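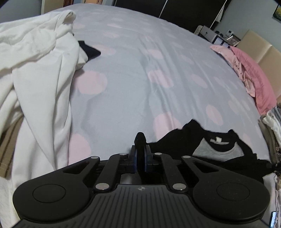
A bedspread is the top cover of a bed, laid over sheets and blankets and usually the only part of the bedding meant to be looked at. Also called a bedcover, sometimes a coverlet, though the two are not quite the same (see Names). Long enough to reach the floor or nearly so in the older sense of the word, shorter in current use. Plain, woven, quilted, tufted or printed. Prints run from small florals to large simple repeats such as big soft pink polka dots on a pale lavender-blue ground, and large repeats are the harder ones to seam because a mismatch shows from across the room. Stripes nearly as bad.

Names

Bedspread, coverlet, counterpane, throw, quilt. Shops use them loosely. Strictly, a bedspread covers the pillows and hangs down the sides. A coverlet stops short of the floor and often stops below the pillows too. Counterpane is the old word, now mostly met in books. A throw covers part of the bed only, usualy the foot. A quilt has layers stitched through, and may be used as any of the above. A comforter is thicker, filled, and is for warmth first.

Sizes

No fixed standard. Makers go by mattress size plus drop, the drop being the part that hangs over. Twin, full, queen, king, as with sheets. Deep modern mattresses have made older bedspreads look short, a common complaint with inherited ones. A floor-length drop needs measuring from the top of the mattress with the bedding on, not the bare mattress. Split corners at the foot for beds with posts. Rounded corners at the foot keep the cloth from puddling.

Fabrics

Cotton is the usual. Washes well, creases, shrinks some on the first hot wash. Polyester and cotton blends crease less and dry faster, pill more. Wool was common in cold places, now rare as a top cover. Linen is heavy and gets softer. Satin slides off the bed. Velvet marks when sat on.

Chenille and candlewick are tufted cottons. The tufts are cut yarn loops held in a base cloth and fluffed up by washing. Both shed lint, more when new.

Matelassé is woven to look quilted but has no filling. Heavy for its thickness.

Printing

Printed bedspreads are made from wide cloth if the mill can supply it, otherwise from panels. Two ways to seam: one center seam, or a full center panel with a narrow panel each side. The second is prefered for large prints as the eye goes to the middle of the bed. Dots, checks and big flowers have to meet at the seam, which wastes cloth, up to a whole repeat per panel.

Pale grounds fade less obviously than dark ones but yellow with age. Pinks and reds may bleed in the first wash. Wash alone.

The Pokley collection

One of the better documented small collections of household bedspreads is held at Pokley, put together by Reet Pärn over many years of house sales and gifts. It has 116 pieces, mostly cotton, mostly 20th century, with 5 older woven wool covers. Pärn kept a card for each with the size, the repeat, the mends and who had slept under it if known. The cards are arguably more useful than the cloth. Shown in part every May, folded pieces on request.

The largest group is from the Dzene mill, which made printed cottons for beds and curtains. Dzene pattern books list 673 designs, of which 190 were sold as bedspreads. Dots appear early and stay till the end. The mill also sold the same prints by the yard under the name Tuditness, so home-sewn covers in Dzene prints turn up often and get mistaken for factory ones. Check the hem: factory pieces have a narrow double fold and a chain stitch, home pieces anything.

Care

Fold on different lines each time or the creases wear through. Do not store in plastic. Large bedspreads need a large machine, a crammed drum leaves soap in the folds. Line dry over two lines to spread the weight. Tufted ones face in, then shake. Iron printed cotton on the back while damp.

See also

Bed skirt
Candlewick
Coverlet
Pillow sham
Quilting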